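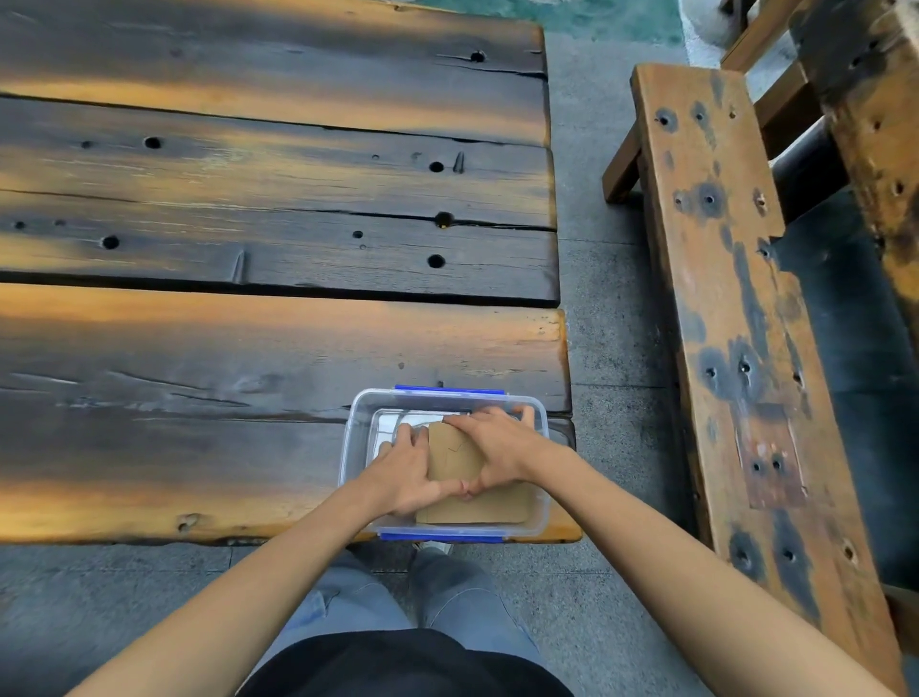

Stullport Stores wrote back on the July round that a lined box is a lined box and could we please stop failing them over a bit of cardboard. Noted. The line stays on the checklist, and the comments below are longer this time so we don't have to trade emails over it again.

STORAGE BOX AND LINER CHECK
Site: Stullport, packing room and back shelves
Date: 9 December 2021
Boxes covered: clear plastic, latched lid type, all sizes
Marking: OK / Fix / Fail / Not checked

1. Box body free of cracks, corners included
OK. Run a thumbnail around the inside corners. Looking through clear plastic is no test, as a hairline only shows when the light hits it side-on.

2. Latches close fully and stay closed
Fix. The Koller boxes are fine. Several of the Lollex ones click shut and then pop when the box is picked up by the lid. The catalogue says the latches are good for 1,000 closes. I'd like to know who closed them, and with what inside. Carry from the base until replacements turn up.

3. Lid sits flat with the liner in
Fix. If the cardboard rides up the wall it holds the lid off the rim, and then people lean on the lid to get the latch over. Trim the board. Do not lean on the lid.

4. Bottom sheet laid flat, no bunching
OK. Silvery sheet goes down first, shiny side whichever way you like. I have heard three theories about which side faces up and seen no evidence for any of them.

5. Cardboard cut to size, pressed down at all corners
Fix. This is the one Stores objects to. A slight fold against the wall is acceptable. A fold you can get a finger under is not, small parts go straight down there and get thrown out with the liner. Use the flat of both hands, middle first, then out to the edges. If it springs back it's too big. Allow 10 mm less than the inside measurement each way.

6. Cardboard clean and dry, no staples, no tape residue
OK, with one reservation. Reused cartons are allowed under the current sheet, and I'm still not convinced. Check both faces before it goes in. Staples were found in two boxes in July and I was told they had "worked their way in".

7. Cut edges and score lines
OK. A scored line across the board is fine as long as it hasn't gone right through. Cut on the mat, never inside the box. Knife marks in the plastic are a Fail under item 1.

8. Contents under marked weight
Not checked. Scales are away. The label from Clakis says 50 kg, which I don't believe for a box with plastic latches, and I'd ask anyone stacking them not to believe it either.

9. Work surface
Fix. The old plank table looks the part but it's rough, and boxes should be lifted across it, not dragged. Rub a hand in a cotton glove along the edge — if it snags, sand it. The last coat of oil was supposed to take care of this for good. It didn't.

10. Box fully on the table while being lined
Fix. Everyone works with the box right at the front edge because it's an easier reach. Fine while both hands are on it. Push it back before you let go to get the knife.

11. Footwear
OK for lining and light packing in ordinary closed shoes. Anyone moving full boxes wears the toe-capped pair.

12. Moisture sachets
Not checked. We have a carton of 300 with no date on it. Until somebody can show me when it was opened I'm treating them as decoration.

Outstanding: items 2, 3, 5, 9 and 10 marked Fix. Items 8 and 12 carried over to the next round. Stores to reply in writing on item 5, and a reply saying it has always been done this way will be filed with the other one.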